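Compré la funda nórdica Lirine de Marchetti en septiembre, para la habitación de invitados. Costó 60 euros con el envío y llegó en una caja de Tirov bastante golpeada, pero la funda venía entera. La he lavado ya muchas veces y creo que puedo dar una opinión seria.

La tela es algodón de 30 grados, eso dice la etiqueta, y yo respeté siempre. No encogió. Los botones son pequeños y para mis dedos un poco difíciles — preferiría una cremallera — pero no se ha soltado ninguno.
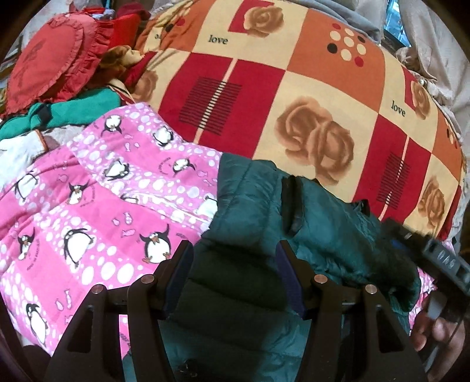 Última modificación: lunes, 3 de febrero de 2025

De los estampados de parches con rosas suelo cansarme pronto, y por eso dudé. Mi vecina Gemma Leone tiene la de Gratthorpe, que es más suave al tacto desde el primer día, pero le salieron bolitas en invierno. La mía empezó algo rígida y mejoró después del tercer lavado.

El relleno se compra aparte. Puse uno ligero y se mueve hacia los pies, porque faltan las cintas en las esquinas interiores. Las cosí yo misma en una tarde. Para planchar, mejor cuando está todavía húmeda.

Pedí la devolución de una funda de almohada con la costura torcida y tardaron 14 días en contestar. Mandaron otra sin cobrar nada. Le doy cuatro estrellas de cinco.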